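Hands On at the Kitchen Counter

Nicanor Tlapale used to write code for every bend of a robot's elbow. Now he wraps a hand around the wrist and pulls. The arm goes where he takes it, and the motors remember the trip.

I spent an afternoon in June with Tlapale and his colleague Kai Hollmann at their workshop in Karnunville, where the project they call Fusdale has collected 1,136 demonstrations of ordinary kitchen chores. Each one is a person showing the arm how a thing gets done, start to finish, and I could have watched them all day!
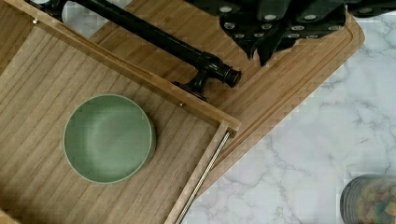

A green bowl in its wooden tray, seen from the gripper's own camera.

The wrist camera is what got me hooked. Your eyes go straight to the bowl, but the arm also has to cope with a shiny black rod, pale wood against darker wood and a countertop full of gray veins. Hollmann likes that kind of clutter. "If you only teach on a bare table, you get a robot that's good at bare tables," he told me.

Guiding by hand suits slow, close work. For longer chores the pair switch to remote control: Hollmann sits in the next room with a handheld controller and two screens, and the arm copies him. A beginner needs 30 tries before the motions stop looking jerky. I was at 17 when I finally set a cup down without a clatter, and I cheered out loud.
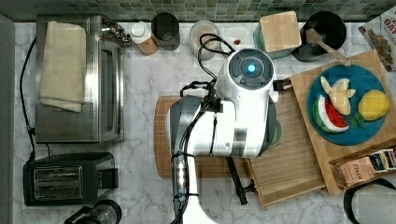 The arm at the counter, with fruit on a teal plate to its right.

What surprised me most was how personal it gets. Tlapale comes in low and from the side, Hollmann drops straight down, and each can spot the other's demonstrations on playback within seconds. They keep both styles in the training set, along with plenty of fumbles and second grabs. Next on their list is folding dish towels, and Tlapale has already started practicing at home.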